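Akovico Adds Fibrous Wrap Sheet to Its Workshop Line

Akovico will begin shipping a thin white wrap sheet in September, sold under the name Lins. The sheet is meant for covering tapered and uneven parts that ordinary tape does not sit well on. It comes in two roll widths and can be torn by hand or cut with scissors.
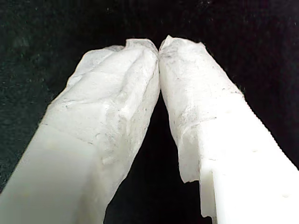 Lins was developed at the company's Orkach workshop, where staff tried 112 versions of the sheet before settling on one. The final version is light enough to fold over a narrow tip. Wrinkled white coverings of this kind have a matte, slightly see-through surface with fine fibers in it, and they crease and fold unevenly where they go around a slope – a look that buyers used to smooth vinyl tape may need to get used to.

"People asked us for something they could put on and take off without a knife," said Tobias Nguyen-Tran, product manager at Akovico. "We kept it plain."

The narrow roll holds 306 feet and the wide roll 359 feet. Both will be sold in packs of 3 through the distributor Zetell. Sample strips are available to trade customers on request.

Press contact: Akovico Press Office | © Akovico. All rights reserved. | Back to top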